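Notebook, October, dye bench, Farnville

Second go at the madder red. The first came out the color of canned salmon and I wrote "promising" next to it, so bear that in mind when reading anything below.

Water first. The tap here is hard, and the Samarakoon recipe wants it hard, so for once the plumbing is on my side. Filled the big pot, put the root in a stocking, brought it up slowly. The recipe says "do not hurry." I did not hurry. I read the whole back catalog of the Skoltlow yarn newsletter and learned a great deal about somebody's sheep dip.

Weights: 860 g of wool (dry, scoured, still smells like a barn). Alum from the tub with the cracked lid. Whoever cracked it, the tape is in the second drawer.

Held it just under a simmer for 3 hours. The thermometer and I disagree about what "just under" means. Went a bit brown at the end, so I suspect the thermometer had the better case.

Rinse: far too many buckets. Stopped when the water looked like weak tea, then kept going because weak tea is how the last batch ruined my shirt.

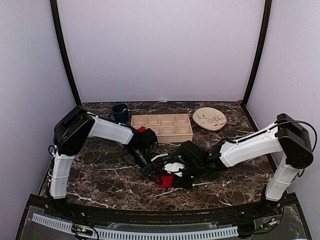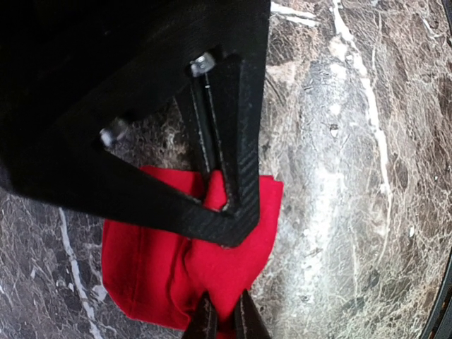
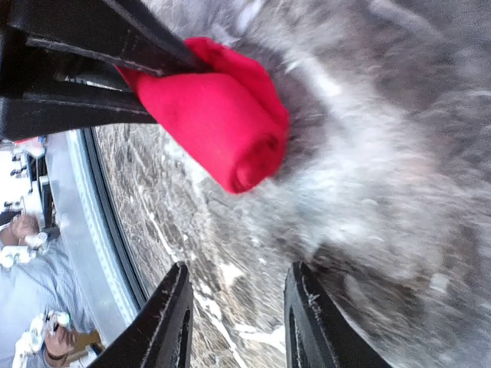 Red cloth, folded small.

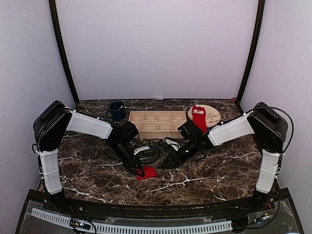
Skein numbering

Still a mess. The Memia skeins run up to 1324 and then start over at 2, presumably in a fit of optimism. I am going to keep going from 1324 and pretend the rest is a regional variation. If you tag a skein, use the waxed tags. Pencil on masking tape has now failed in both the steam and the sink.

Lightfastness strips

Half of each strip under card, half in the south window. The weld yellow has faded to a polite beige. Onion skin is holding up better than it deserves. Madder strips go up tomorrow if I can find the card, which was last seen under a mug.

To do
Strain the spent root and try it for a pink.
Buy vinegar. The good funnel is still missing.
Wash the ladle before anyone makes soup with it again — the lentils were a very nice color, but still.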